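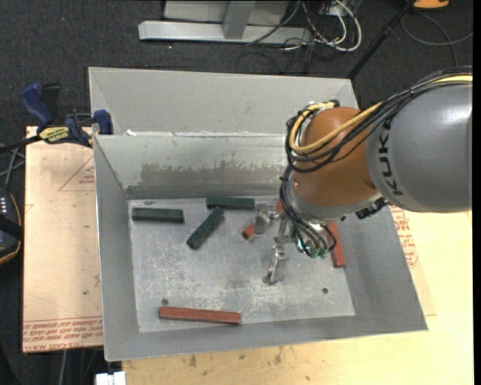

Which series are you racing in this year?
I'm doing the full Altton Touring Cup, plus the endurance round at Esimham if the budget stretches that far. I'm sharing the car with Ynyr Samuel again (he does the starts, I do the tire saving, and we argue over the seat position).

Who runs the car?
Mayrhofer, same as last season. My engineer is Gisela Kohlhase, and she's the voice in my ear telling me to stop sliding around in the fast stuff. She's usually right!

Why is your number 31?
It was on my first kart when we bought it and we never got around to peeling it off. Now I'd feel weird with anything else.

How long are the races?
The cup rounds are two sprints per weekend. Esimham is 200 laps with a driver change, and I'm already drinking more water just thinking about it.

Can I come and say hi in the paddock?
Please do! Your normal ticket gets you in. The best time is after qualifying, once I've had a sandwich. Right before a race I'm terrible company.

Do you sell caps or shirts?
Caps, yes, through the Idomano shop. The shirts sold out and the new ones should be there by the end of March, in the blue this time.

Do you do track coaching?
A little, on weekdays between rounds. Email me with what you drive and which track you have in mind, and give me a few days to write back.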